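**Ticket 31: arm drops boards into the rack crooked, or doesn't drop them at all**

Opened by: Glykeria Bakalis
Assigned to: whoever is in the lab (so, Glykeria Bakalis)
Status: open, closed, open, closed, open
Cell: Drullano

**Problem**

The board-sorting routine picks up a perfboard fine and carries it to the slotted rack. Then it tries to put it in at a jaunty angle, hits the ridge, and stops with a force error. In the last session it did this on 10 tries and got a board seated on 3 of them. The club's entry for the November showcase says "reliable." I wrote that sentence in September, when I was younger.

**Tried so far**

1. Restarted everything. Error came back, refreshed.
2. Re-taught the slot position. It had moved 2 mm. Nazmiye says the rack gets nudged every time someone wipes the table. I asked who wipes the table. Silence.
3. Dropped the approach speed to 580 in the Nisby config. Same error, but now you get to wait for it.
4. Swapped in the grip script from Jin, our old project. Jin was written for foam blocks, and foam blocks forgive you.

**Update, 4:40 pm**

Nazmiye Karabulut here, since Glykeria has gone to find food. I think we've been blaming the rack for something the gripper does. The pick point in the script is near a corner of the board, not the middle of an edge. Hold a board by its corner and it hangs on the diagonal, and the script never checks. It just assumes the board is straight and heads for the slot with total confidence.

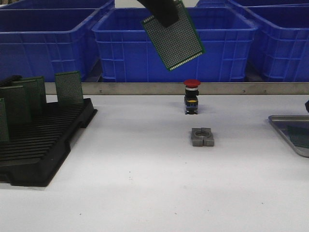
So I'd like to change the pick point before anybody re-teaches the slots again. The corner coordinates look like leftovers from Clima, where the parts were square and small enough that it made no difference. Look for `pick_offset` in the board profile. There are two of them. The second one wins.

**Update, 5:25 pm**

GB again, fed. Moved the pick point to the middle of the top edge and deleted the extra `pick_offset`. First two boards went in straight. Third one went in straight into the wrong slot, which I'm calling a separate ticket.

Please don't edit the board profile by hand while the arm is enabled. It reloads on save. I found this out with my sleeve near it. If you have to stand close, keep a hand by the e-stop.

**Still to do**

- Full run of 10 with the new pick point, log every miss
- Tape down the rack
- Add an angle check before insert (Nazmiye has half of one)
- Find out why slot numbering starts at 1 in the rack file and 0 everywhere else

Leaving this open until the full run is done. The last two times I closed it, it took that personally.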